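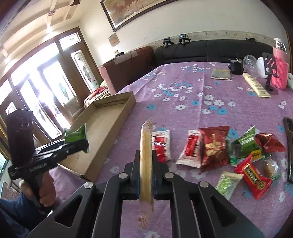 # Skiltow reads one long novel together this summer

1 June 2021

The Skiltow Library has picked its book for the summer, and it is a big one. From now until the end of August, readers all over town are invited to work their way through *The Salt Ledger*, the family saga by Finbarr Heffernan that follows three generations of ferry keepers on the Jerken River. It runs to 696 pages, which may sound like a lot to ask of anybody in warm weather, but those of us who have already been through it once can promise that the second half goes by very quickly (the flood chapters especially – do leave yourself a free evening for those).

Heffernan wrote most of the book while teaching night classes in Sison, and readers who know that part of the valley will enjoy spotting the old grain dock and the chapel on the hill, both lightly disguised. When it first came out it sold a modest 2856 copies and then slipped out of print for years. The new edition from Desasitz Press has a fresh introduction, a family tree at the front, and larger type, and we are very grateful for all of them.

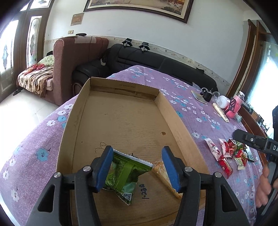

We have split the novel into 3 parts, one for each generation, with an evening talk to go with each. The first will look at the ferry songs that open the chapters and where Heffernan may have found them. The second takes up his women characters, above all Aunt Orla, who has been called everything from a saint to a villain in our own reading room – sometimes by the same person in the same hour! For the last one, in August, the author himself will join us to read from the closing pages and answer questions, so if you haven't finished by then, be warned that he doesn't mind giving away endings.

The library has 56 copies to lend, and loans for this title have been stretched to six weeks so that slower readers can take their time. Large-print and audio copies can be requested at the front desk. All of the talks are free and start at seven in the upstairs hall, and you are welcome to come along even if you have only read a chapter or two.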